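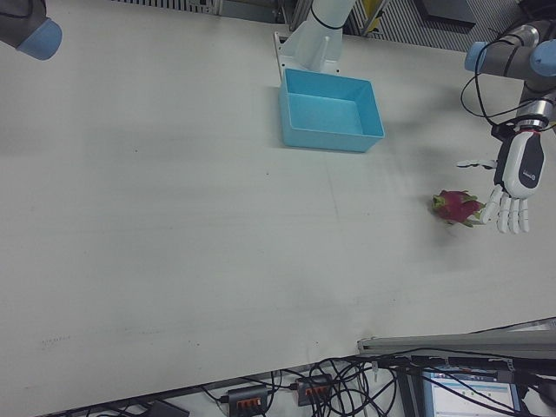
1/ Moving to Zilstead, what I wish I'd sorted first

Zanele Swanepoel
3 Sep 2021

Right. Four weeks in, boxes still in the hall, loads of you asking how it went so doing this on my lunch. Typing fast sorry

2/ The van. Booked Pavard, paid 1,195 all in. Nerncombe to Zilstead, two blokes, one day. Came on time, broke one lamp, were lovely about it. Would use again

3/ Get the parking suspension sorted EARLY. I left it late and the council form wants your new address, the van reg, the lot. Ended up with the van round the corner and everything carried past the chip shop

4/ Meter readings. Take them both ends, on the day. I did the gas, forgot the electric, now in a very long email chain with the old supplier

5/ Kettle, mugs, loo roll, phone charger, scissors. One bag. Keep it on your lap. Mine went in the van first so it came out last

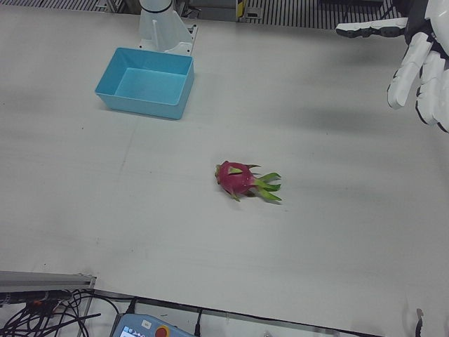 6/ Anyway the post. Pay for the redirection, do it before you go. I had a hospital letter sat in Nerncombe for 17 days and the new people only rang becuase they wanted to know about the boiler

7/ Boiler! Leave a note for whoever's next. Which switch, which tap, bin day. Mine left me nothing and I've had cold showers till Tom next door came and had a look

8/ Deposit. Still waiting on Osagie for the old flat. They want 100 off for "marks to hall paintwork" which were there when I moved in – and I have the photos. Have sent the photos. Have sent them agian. Will update

9/ Things I carried here and should of binned: a fish kettle, every single curtain, a printer that has never once printed

10/ Would I do it again? Not this year. But the light in the kitchen of a morning is gorgeous and the library's two minutes off – went on Friday's worth of overdue books and they let me off

11/ Doctor's registration next, forms are on the stairs somewhere. If anyone knows a plumber this side of Zilstead shout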